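Search this site Go

Why Do We Eat With Chopsticks, Forks and Spoons?
by Trinity Ostrowski

Your fingers were the very first eating tools! They work great for bread and berries, but try picking up hot soup with them. Ouch! So people all over the world came up with clever helpers.
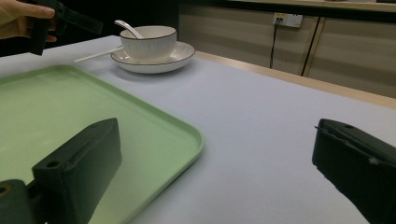
Page last changed: August

Chopsticks began in China thousands of years ago, and the first ones were probably used for cooking. They were perfect for reaching into a hot pot! Later, people cut food into small pieces that cooked fast, and chopsticks were just right for picking those up. 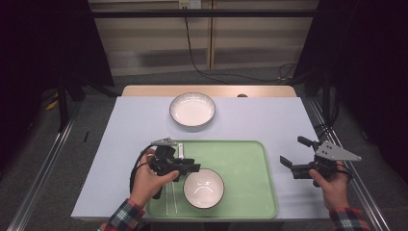
Spoons are super old too. Some early ones were seashells! Forks took longer to catch on - for a long time, many people in Europe thought they were silly.

Want to try chopsticks? You need 2. Rest the bottom one in the curve of your thumb and keep it still. Hold the top one like a pencil and wiggle it up and down. Start with something big and soft, like a marshmallow - then go for a pea!

Contact us | © Prullora Kids | Back to top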